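Section 3: Setting up your Telari rain barrel system

If you skipped straight here from the box, I get it, I'd have done the same. But go back and read the parts list in Section 2 first, please. I've helped set up enough of these to know that the little rubber gasket always gets thrown out with the packing paper, and you won't miss it until step 9.

This section covers the standard single-barrel setup on one downspout. If you're linking two barrels, do everything in this section for the first barrel and then move on to Section 4. The Akon filter (the one with the gray basket) and the Lanberg filter (the one with the flat tray) both fit the same opening, so the steps are the same unless I say otherwise.

Before you start

You'll want a tape measure, a level, a pencil, a hacksaw or tin snips, a drill with the hole saw from the kit, a screwdriver, and a pair of work gloves. Cut downspout is sharp. I have a scar on my thumb from my very first barrel and I was being careful!

Give yourself an afternoon. The job itself goes quickly, but leveling the ground eats up time, and you don't want to be rushing the cut at dusk.

Check your town's rules on collecting roof water, too. Most places are fine with it and a few even chip in on the cost, but some want the overflow sent to a certain spot, and it's a lot easier to plan for that now.

CAUTION: A full barrel is seriously heavy. Never set it on a deck, a balcony, or a stack of loose bricks unless you know for sure it can take the load.

CAUTION: Water from the barrel is for plants, muddy boots, and rinsing tools. Don't drink it, don't cook with it, and don't fill the kiddie pool with it.

Picking the spot

1. Walk around your house during a good rain, if you can stand getting wet, and see which downspout runs the hardest. Mine is the one at the back corner by the tomatoes, and it beats the front one by a mile.

2. Check that there's a flat patch of ground next to it, a bit wider than the barrel. Soft soil is okay as long as you dig down to something firm.

3. Look at where the overflow will go. It should run away from your foundation (and away from your neighbor's, if you want to stay friends). A flower bed works nicely, or a patch of lawn that slopes the right way.

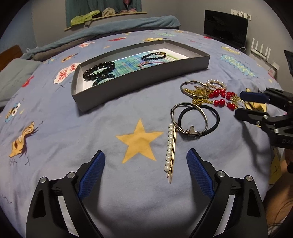 4. Think about how you'll get to the spigot. I put my first barrel so close to the fence that I couldn't fit a watering can under it without tipping the can sideways, and I lived with that for two whole summers before I finally moved the thing.

Note: Shade is good. A barrel in full sun grows algae faster, and the lid will fade sooner. If sun is all you've got, go ahead anyway and plan on rinsing it out more often.

Building the base

5. Dig out the grass and loose soil, then tamp the ground down hard. Your feet will do if you don't have a tamper. Stomp like you mean it.

6. Spread a layer of gravel and level it in both directions. Check it, walk away, have a glass of iced tea, and check it again.

7. Set the Telari stand on the gravel with the molded arrow facing out. The stand raises the barrel 13 inches, and that gives you room for a regular watering can plus a little extra water pressure at the hose.

8. Put the level on top of the stand. If the bubble is off, lift the stand and fix the gravel. Please don't shim the stand with scraps of wood, they rot and then the whole thing leans.

Fitting the spigot and the overflow

9. Slide the rubber gasket onto the threaded end of the spigot. Push the spigot through the lower hole from the outside, reach inside the barrel, and hand-tighten the nut. It helps to lay the barrel on its side for this. If your arms are short like mine, you'll be in there up to the shoulder.

10. Give the nut another quarter turn with the plastic wrench. Stop there. Cranking it down squashes the gasket and that's when you get drips.

11. Fit the overflow elbow into the upper hole the same way, and push the overflow hose onto it until it covers the raised ring.

12. Stand the barrel up on its base and pour in a bucket of water from the garden hose. Wait a few minutes, then run a dry finger around the spigot. If it comes back damp, empty the barrel, take the nut off, and seat the gasket again.

Note: White thread tape isn't needed here, and it can make the gasket sit crooked. I know it's tempting. I used it on everything for years.

Cutting in the diverter

Take a breath before this part, it's the only step you can't undo. I still measure three times.

13. Hold the diverter against the downspout with its outlet level with the inlet hole on the barrel. It can sit a tiny bit higher, but never lower. Mark the top and bottom with your pencil.

14. Put on your gloves. Cut along both marks, slowly, keeping the blade square to the pipe. If your downspout is strapped to the wall, loosen the strap just below the cut so the lower piece can move.

15. Slip the diverter over the lower piece first, then bring the upper piece down into it. The upper piece always goes inside the diverter. If you do it the other way around, water will run down the outside of the pipe and soak your wall.

16. Fasten it with the short screws from the kit. The long ones are for the strap, and they'll poke into the water channel and catch every leaf that comes by.

17. Push the connecting hose onto the diverter outlet and run it to the barrel inlet. You want a gentle, steady downhill slope with no dips. Trim the hose if it sags.
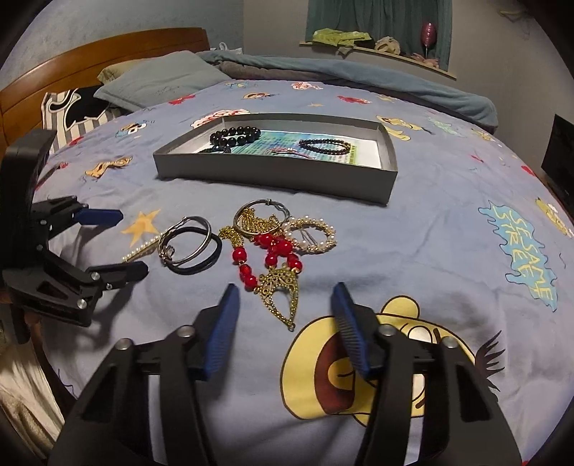

18. Turn the diverter knob to OPEN. You'll feel a click. On the older knobs the word is worn off pretty fast, so I dab a spot of paint at the open position and call it good.

Fitting the filter and lid

19. Drop the filter into the opening on top of the barrel. The Akon basket goes in with its handle up. The Lanberg tray goes in mesh side down, and it needs a firm push on all the corners before it sits flat.

20. Put the lid on and turn it clockwise until the two arrows meet. If you have small kids or curious pets around, add the lid lock too. It's the loose ring in the hardware bag that looks like it doesn't belong to anything.

CAUTION: Keep the lid on and locked whenever the barrel has water in it. Don't let kids climb on the barrel or the stand, even when it's empty.

First fill

The first rain washes a whole lot of roof grit down with it. I let my barrel take in that first batch and then drain it all out onto the grass, and after that the water comes out much clearer.

As for how long it takes to fill, it's faster than you'd think. A roof section of 1,000 square feet can shed more than 600 gallons in one inch of rain, and your Telari holds 70. So even with only part of the roof feeding your downspout, one decent storm should top it off and you'll get to see the overflow doing its job. Go out and look at it! Make sure the water is heading where you planned and isn't pooling by the wall.

Note: If the barrel fills slowly in heavy rain, check the diverter for leaves first, then look for a dip in the connecting hose. It's one of those nearly every time.

Keeping it going

Rinse the filter every couple of weeks in the growing season, and more often if you've got maples or oaks hanging over the roof. The Akon basket just needs a shake and a spray. For the Lanberg tray, use an old dish brush, going with the mesh.

Mosquitoes can get in through a surprisingly small gap. Check that the filter sits flat and that the screen is still in the end of the overflow hose. If you do see wigglers in the water, drain the barrel, rinse it, and find the gap before you fill it again.

Use the water! I mean it, a barrel that sits full for weeks gets smelly, and there's no room in it for the next rain. I water my pots from it in the evening and leave the spigot dripping on the hydrangea when a storm is on the way.

Before the first hard freeze, turn the diverter knob to CLOSED, drain the barrel all the way, leave the spigot open, and take off the connecting hose. Cap the outlet on the diverter with the plug from the kit. I store my filter and hoses inside the barrel with the lid on, so I can find them again. Come April, or whenever your nights stay above freezing, put it all back on and repeat the drip check in step 12.

Spare gaskets, screens, and knobs are sold under the Rugemalira name, and they fit every Telari barrel with a round spigot plate. If your plate is square, you have the older model, and you'll need the adapter listed at the back of this guide.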